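Ranger les gobelets en plastique sans y passer la soirée

Vous aussi, vous avez un placard à gobelets qui déborde ? Chez nous, tout a changé le jour où j'ai enfin vidé l'étagère du haut pour tout reprendre à zéro. Quel bonheur d'ouvrir la porte sans recevoir une pile sur le nez ! Voici ma méthode, testée et retestée avant chaque saison de pique-niques (la nôtre commence en mai, dès que la terrasse est sèche).

Tout sortir, vraiment tout

Débarrassez d'abord un grand plan de travail et passez un coup d'éponge dessus. J'aime travailler sur une surface claire, même si les plastiques transparents s'y perdent un peu : il suffit de les incliner vers la fenêtre pour repérer les fêlures. Sortez les gobelets, les bacs, les couvercles orphelins, et posez-les sans chercher à trier tout de suite.

Passez ensuite chaque gobelet en main. Un bord ébréché, une fente dans le fond, et hop, il sort de la cuisine. Les miens finissent souvent à l'atelier, où ils font de très bons pots à vis ou à pinceaux.

Les modèles en plastique clair et texturé sont mes préférés : les reliefs accrochent bien sous les doigts, et les petites rayures s'y voient beaucoup moins que sur un plastique lisse. Le revers de la médaille, c'est que le calcaire adore se loger dans les creux.
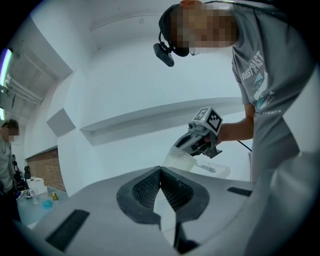

Raviver un plastique devenu terne

Remplissez une bassine d'eau tiède, ajoutez un bon verre de vinaigre blanc et laissez tremper 19 minutes (le temps d'un café et d'un coup de balai, je vous le garantis). Frottez les reliefs avec une vieille brosse à dents souple, toujours dans le sens des rainures. Rincez à l'eau claire, puis laissez sécher à l'envers sur un torchon. J'utilise un nid d'abeille de chez Linuvano, qui boit énormément et ne peluche pas.

Surtout, pas de tampon abrasif ! Une fois le plastique rayé, il n'y a plus grand-chose à faire.

Empiler sans coincer

Attendez que tout soit parfaitement sec avant d'empiler, sinon les gobelets font ventouse. Je glisse un petit carré de papier cuisson entre deux, et ils se séparent ensuite du premier coup. Dans mon bac Skavside, j'en range jusqu'à 24, couchés, l'ouverture vers l'avant.

Deux gobelets déjà coincés ? Mettez de l'eau froide dans celui du dessus, trempez celui du dessous dans l'eau tiède et tournez doucement. Ça marche presque à tous les coups, et c'est très satisfaisant !

Pour les couvercles, un porte-courrier posé dans le placard fait merveille. Le mien est un vieux Dedden récupéré au bureau, un peu tordu, mais il tient encore très bien debout.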